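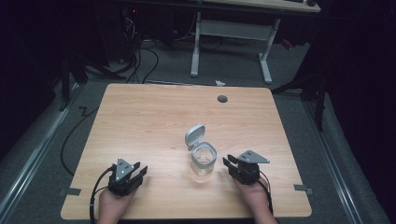
Budgeting for Demonstration Data: Where the Money Goes Before the Robot Arrives

April 20, 2024

Most capital requests for a packaging cell start with the arm. The arm is easy to quote, has a depreciation schedule the finance office already knows, and fits on one line. The demonstration equipment used to teach the cell its tasks usually gets put under "miscellaneous," and that is where the overruns collect.

Prasgate, a contract packer of small household goods, ran into this when it planned its second automated line. The task list was short: open flip-top jars, place an insert, close the lid, move the jar on. The company chose to record people doing the work with hand-held grippers and to train the control software from those recordings. It approved the plan in December with one figure for "data capture." The figure covered the grippers and nothing else.

The revised budget has four headings, and they are a reasonable template for a first project.

Grippers. Buy in pairs. A two-handed task needs a left and a right unit of the same design, and finger geometry should match whatever will be mounted on the production arm. Prasgate compared quotes from Domano and Torkholm. The Domano pair was cheaper, but the fingers were a different width from the ones specified for the line, and every recording would have needed an offset. Torkholm's matched. Ask for replacement fingers and spare cables on the same purchase order. Cables that run down past the wrist get flexed on every repetition and should be treated as consumables.

Tracking. Marker plates mounted on top of the gripper are inexpensive. The cameras that read them are not, and neither is the calibration time. Price the two together. Allow for stands, for a frame around the work area if the cameras will be fixed to it, and for curtains if the room has windows or reflective walls. Clear plastic jars pass light and pick up glare, so lighting should be checked with the real product before the room is signed off.

Workstation. A table with a plain top is enough. A cable pass-through is useful. Fix the table's position and mark it on the floor, or pay for recalibration each time someone vacuums. Prasgate budgeted 2 stations and built one, holding the second until the first had produced usable recordings.

Labor. This is the largest heading and the one most often left out. The plan called for 600 recordings per task, and the operators logged 1,653 attempts on the jar task before that number passed review. Rejected attempts cost the same per hour as accepted ones. Savolainen, the integrator, now asks customers to enter operator hours on the basis of attempts and to state the assumed acceptance rate in the request itself.

Contingency was set at 10 percent of the equipment subtotal. Savolainen recommends applying it to labor as well, and the revised request does so.

Two points on timing. Grippers and cameras tend to ship on different schedules, and an early delivery of one starts its warranty clock while it sits in a box. Negotiate a start date tied to commissioning. Product samples also need a purchase order. Flip-top lids wear at the hinge with repeated opening, and a worn lid moves differently from a new one, so jars should be rotated out on a fixed count and charged to the project instead of being drawn from production stock.

Prasgate has not released the money for its second station. The decision is tied to results on the insert task, for which recording is still under way.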